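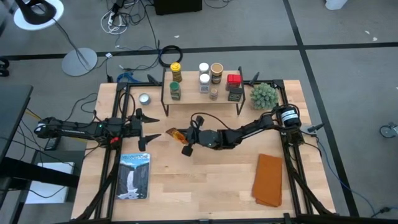

Two Grippers, One Table

Bench tests of parallel grippers tend to use machined blocks. Our comparison of the Vila and the Drandeck, started in November, used groceries and household goods on a butcher-block top. Each gripper did 27 pick-and-place runs per object, under the same controller and with the same cameras.

The Vila closes quickly and holds rigid parts well. On soft packaging its force limit trips early, and the default threshold had to be raised before any pouch could be lifted. The Drandeck is slower, but its force reading is steadier, and it completed 25 of its 27 runs on the smallest spice jar. Both misses came at the approach, with the fingers 2 mm too high.

Turning a jar over is the harder test. The grip has to sit near the center of mass, and any slip shows up as rotation before it shows up as a drop. Finger pads matter more here than motor torque.

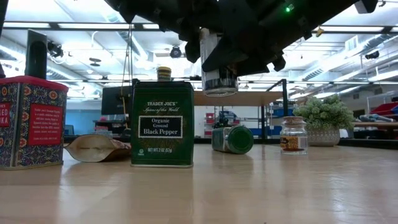
Ait Brahim, which supplies pads for both models, disputes that last point and argues that wrist calibration explains most of the rotation we logged. Dasten takes the opposite view and recommends changing pads before touching the calibration. We will rerun the jar sequence with fresh pads from 6th January, leaving the wrist settings as they are.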